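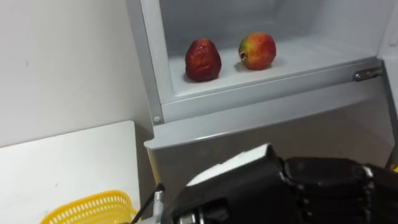 Open day at the Pluveo workshop, June 23, 2021. Quick page, will tidy later (probably won't). Got there late, parking a shambles, missed the welcome talk altogether and went straight through to the kitchen demo everyone had been going on about. The job on at the time was fruit and a fridge. Two apples up on the shelf, one nice and smooth, the other red and wrinkled like it had been forgotten in a school bag – and the black hand in close underneath, yellow basket down to the left. Much nearer than I expected a robot hand to get to somebody's whitegoods.

Sign on the door said 30 people per session. Felt like more. Warm in there too, and the sausage sizzle outside was doing better trade than the gift table. Heard the same three questions asked over and over: what does it cost, can it do dishes, does it fall over. Answers were no price yet, not yet, and yes, sometimes.

Few notes before I forget them:

- Programme was 2 bucks, gold coin, worth it for the floor map alone
- The Rajput room (upstairs, conveyor and sorting stuff) had a queue down the stairs, gave up on it
- Cuklow stand had the good biscuits
- Taner talk was moved to the afternoon and hardly anyone was told, so half the seats were emtpy. Pity – the bit about grippers and soft packaging was the best talking of the day
- They reckon 156 signed up back in March, when it was meant to run the first time and got put off

Back to the kitchen after lunch. From the side you get the whole body – silver and white, knee guards strapped on, one arm up at the top of the fridge and the other hanging by its thigh. Cables everywhere down the back. Apple on the shelf, something dark red in the basket on the end of the desk. I'd been picturing a arm bolted to a bench, so the legs were a surprise.

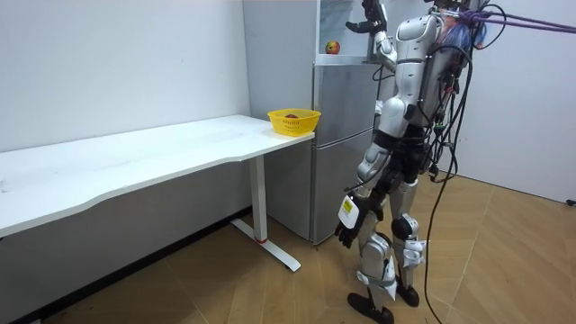 Comment from Mags_T: Went to the morning one and I'd have liked less fridge and more talking, to be honest. My two kids wanted to know how it decides which thing to pick up and we never got a proper answer, just "it's learning". Would go again if they put someone on a mic. Also bring a hat, there's no shade in that line.

Agree on the mic. Couldn't hear a word from the back, and the fan didn't help.

Next one not announced. There's a mailing list at the front desk, capped at 100 for the first round of emails apparently, no idea why. Put my name down anyway. Toilets are past the loading dock, not where the map says.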